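FOR IMMEDIATE RELEASE

Ernik Opens Its Clothes-Handling Recordings, and Says What They Can't Do Yet

BRALLGATE, Tuesday, June 5, 2018 – Ernik, a small automation company that works with laundries and used-clothing sorters, is releasing the first part of a collection of recordings in which a robot handles ordinary garments. The collection is called Phromma. It is meant as training material for systems that learn by example, and it comes with a longer list of warnings than a release like this usually carries.

The company would like to be plain about the claim. Phromma does not teach a robot to fold laundry. It does not show that a robot can be taught to fold laundry. It is a set of examples, gathered by people steering an arm by hand control, in one room, on one kind of table covering, with garments picked by the same small team. Whether a learning system can get anything useful out of it is a question Ernik has only begun to test, and the early answers are mixed.

Why Another Collection

Ernik has sat through a good many demonstrations of robots and cloth. Most of them use a square towel in a single color, laid out flat before the arm moves. A towel has four corners and no sleeves. The customers who call Ernik do not have bins of square towels. They have bins of shirts turned half inside out, collars rolled under, cuffs caught in other cuffs, and they want to know when a machine will deal with those.

For years the company's reply has been that it doesn't know. Phromma was started in October to find out how far off the answer is. The first decision was to leave the garments the way they fell. Operators were told to drop each piece on the table and begin from there, with no straightening beforehand. This made the recordings slower to gather and a good deal uglier to watch.

How the Examples Were Gathered

Each recording starts with a garment on the table and an operator at the controls. The operator picks a place to take hold, closes the fingers, lifts or drags, and lets go. A recording stops after three grasps, whether or not the garment is any flatter than it was. Sessions were limited to 30 minutes because tired operators grab at whatever is nearest, and a learning system will copy that habit as readily as a good one.

Two operators worked on every garment, in separate sessions, without seeing each other's recordings. Ernik expected them to agree on where to take hold. They often didn't. One went for edges and hems. The other liked seams and collars, where the cloth is thicker and easier to pinch. The company has kept both and labeled them separately, and it has not decided which is better. Anyone who trains on the two together should expect a system that hesitates between them.

Failed grasps are in the collection as well. Ernik's engineers argued over this for longer than they care to admit. The case for cutting them was that a system should learn from success. The case for keeping them was that without them there is no way to tell how hard the task was, and outside readers would have to take the company's word for it. The failures stayed in, marked as failures.

What the Wrist Camera Sees

A small camera near the gripper records the work from close up. It is good at showing what the fingers have hold of. It is poor at showing what the garment is, or which way up, and the operators frequently had to look over at the table to be sure. A system trained only on the wrist view won't have that option.

Ribbed trim is a fair test of the problem. It bunches when it is pinched, stripes that would help a person follow an edge bend out of line, and a grip on one piece of trim can drag a neighboring fold along with it.
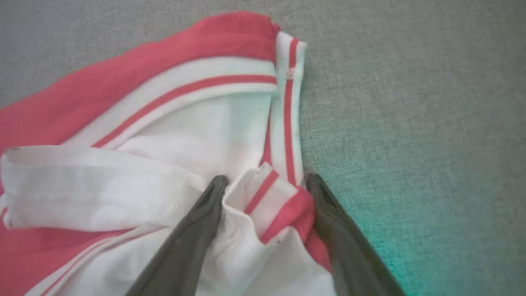 Known Problems

Ernik lists the following with the release and asks that they be passed along with any copy.

The table covering is gray cloth throughout. A system trained on these recordings may do badly on steel, plastic or a moving belt, and Ernik has not tested any of them.

Lighting was not controlled. Color casts show up in places, and nothing has been corrected.

Labels were written by the operators themselves right after each session. Three different words are in use for the same kind of fold. A cleanup is planned, but it has not been done.

Dark garments are too few. So are very large ones, and there are no wet ones at all, which will disappoint the laundries.

First Results, Such As They Are

The company trained its own test system, named Briseo, on part of the collection. Briseo learned to close its fingers on cloth. It did not reliably learn to choose a good place to do so, and on garments it had not met before it tended to pick at the middle of the heap. Ernik does not consider this a success and is not publishing a score. A single number from one room and one table would be quoted in places where it means nothing.

There is one point the company thinks worth following up. Briseo did somewhat better when trained on the recordings of one operator than when given both. That could mean that consistent examples matter more than plentiful ones. It could also mean that one operator happened to be easier to copy. More sessions are needed, with more people at the controls, before Ernik will say which.

Availability

The first part of Phromma is available on request to research groups, schools and companies that handle clothing. There is no fee. Ernik asks that users report back what didn't work, including trouble with the labels. A second part will follow when the labels have been cleaned up, and the company is not giving a date for it.

About Ernik

Ernik builds and repairs sorting and feeding equipment for laundries and used-clothing dealers from its shop in Brallgate. It does not sell a folding robot.

Requests for the collection and press questions can be sent to the Ernik office in Brallgate.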